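Amside Hand-Held Gripper, Series 3
Part no. 1651
Two-finger data capture tool with wrist-view camera

Overview

The Series 3 is a hand-held parallel gripper for recording manipulation tasks without an arm present. The operator closes the fingers with a trigger, and the onboard camera records the view along the fingers. The same finger set bolts to the Amside arm flange, so a policy trained on hand-held recordings sees matching finger geometry at deployment.

It replaces the Series 2. The trigger linkage, finger mount and camera seat have been redesigned. The battery tray and charging dock are unchanged, and Series 2 docks can be kept in service.

What is supplied

Gripper body with trigger handle
Finger set, standard, one pair
Camera seat with lens spacer
Battery, two, and charging dock
Hex keys, 2 mm and 3 mm
Calibration card
Carry case

The camera module is ordered separately. See Camera options.

Fingers

Standard fingers are moulded and compliant along the gripping face. They wrap slightly on round objects and stay flat on boxes and trays. Fingertip wear is the usual reason for replacement. Inspect the gripping faces weekly in regular use and change both fingers together, as a worn finger paired with a new one closes off centre.

Narrow fingers are available for small parts and cable work. They hold less well on anything heavier than a full mug. Rigid fingers are available to order and are intended for fixtures and test pieces only.

Finger sets are not interchangeable within a recording session. If fingers are changed, recalibrate and start a new session.

Comparison trial

Before release the Series 3 was compared with the Series 2 and with the Zoltcombe H hand unit over 11 tasks, including drawer opening, cable routing, folding cloth and picking small bottles from a tray. Halima Omoregie ran the trial and Onyekachi Dauda reviewed the recordings. Operators rotated between units so that no one stayed on a single tool for the whole day.

The trial was run on an open floor with several stations going at once. Earlier bench testing had been done in a closed room with fixed lighting, and the tracking results from it proved too favourable. Daylight from large windows and people moving in the background are the conditions most customers work in, and exposure settings were revised accordingly.

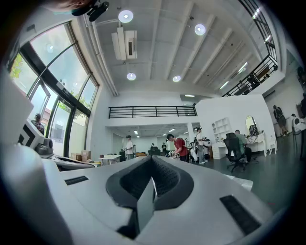 Oluwaseun Bako writes that the Series 3 trigger is the better one for long sessions, but that he would still choose the Zoltcombe for cable routing, where the slimmer body gets closer to the bench. He also asks for a left-handed trigger guard. A left-handed guard is now listed under Accessories. The body width is fixed by the linkage and will not change in this series.

Other findings from the trial:

Trigger effort. Lower than the Series 2 through the full stroke. Operators reported less thumb fatigue on the folding tasks.

Closing repeatability. Series 3 and Zoltcombe H were indistinguishable with new fingers. The Series 2 drifted over a session and needed rezeroing at the lunch break.

Tracking loss. Most losses occurred when the operator turned quickly towards a blank wall. Slower turns fixed the majority. The remainder were recovered in post-processing.

Balance. The Series 3 is nose-heavy with the larger camera fitted. The counterweight accessory corrects this and is recommended for sessions over an hour.

Camera options

Florkholm wide module: fixed focus, recommended for general work. Set exposure manually where the work area includes windows. Auto exposure will follow the window and darken the workpiece.

Florkholm standard module: narrower view, sharper at the fingertips. Suitable for bench tasks where the objects stay in front of the operator. More prone to tracking loss on large movements.

Both modules use the same seat. The lens spacer is required for the wide module and must be removed for the standard module. Fitting the wide module without the spacer will put the seat edge in view.

Controller

Recordings are handled by the Okeke controller, firmware from September or later. Earlier firmware will detect the gripper but will not log trigger position. Check the firmware screen before the first session. Up to 2 grippers can be paired with one controller for bimanual work, and both must carry the same camera module.

Accessories

Left-handed trigger guard
Counterweight
Narrow finger set
Rigid finger set (to order)
Wrist lanyard
Spare calibration cards, pack

Care

Wipe the body with a damp cloth. Do not use solvent on the fingers. Scuffing of the outer shell is cosmetic and is not covered by warranty. Store out of the case if the fingers have been used with food or liquids, and let them dry fully before closing the lid.

Ordering and loan units

Loan units are available for evaluation from the Amside service centre. Contact Salamatu Eze for loans and Hauwa Danladi for spares and repairs. Loans go out with the wide module unless the standard is requested. Please return the dock with the unit.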